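Bench notes: looking after the hand-held grippers

I promised back in January that I'd write up how we look after the hand-held grippers, and then I kept finding other things to do. So, August 23, 2020, a Sunday, coffee in hand, let's go.

For anyone new to the list, our small cell at Kumell has no arm bolted to a bench. The work gets done once by a person holding the gripper, with a camera riding on it, and the Brusik software turns that into motion for the arms over at the Zurport site. It means the gripper is our machine. It gets carried, squeezed, set down too hard and picked up by the wrong end all day long, and it needs more looking after than you'd guess from the size of it!

My routine starts with the lens. Microfiber cloth, no spray, small circles. The lens is very wide, so a thumbprint near the rim smears right across the part of the view where the fingers meet. Then I go over the screws in the body with a hand driver (never the electric one – ask me about the shell I cracked). After that I open and close the fingers slowly a bunch of times and feel for grit. If there's a catch in the travel, I pull the finger pads, brush out the slide and put on one tiny drop of light oil. One. Amedeo Donati used to put on three and we were wiping it off the markers for a week.

The markers are the fussy part. Those black-and-white squares are how the software knows where everything is, and a scuffed corner is enough to make the position wander. We reprint on matte stock, and I press the edges down with a plastic card. Glossy paper looks great and works terribly under ceiling lights. The big marker that stands in the room gets checked too: upright, flat, no curl. Once it's placed, please leave it alone until the session is done, even if it's in your way.

Then comes the room check. I walk a slow loop with the gripper and make sure the marker stays readable from the places we plan to work. Window blinds matter a lot for this. Full sun through the slats can wash out the side of the view, so I tilt them before I do anything else. We run 14 short test moves, and I like to see the tracking score at 90 or better before we start for real. Last time the first batch came back at 71, and I spent most of a morning blaming the software before I found a loose camera mount. Seven minutes with a screwdriver and it was fine. I'm still a little sore about it.

Coat rack session, small office:
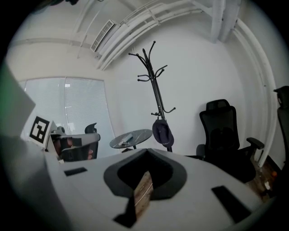
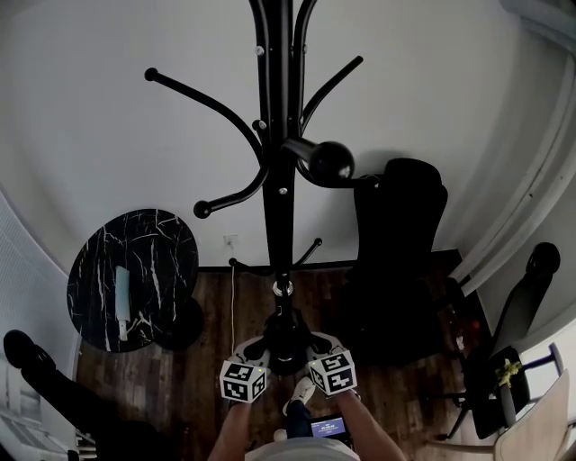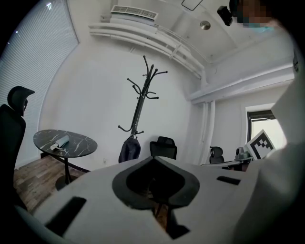
One thing I'm changing for the next round is the spares box. It's been a jumble of pads, screws and half-used marker sheets, and I'm splitting it into little bags with the gripper number on each. Testa is sending us a new set of finger pads in a softer rubber, and I want to run them next to the old ones before everybody grabs a pair. If you'd like to try them, write back to this email and tell me which gripper you've been using and whether the fingers feel stiff. And please charge your batteries the night before – the charger is on the shelf by my desk, same as always.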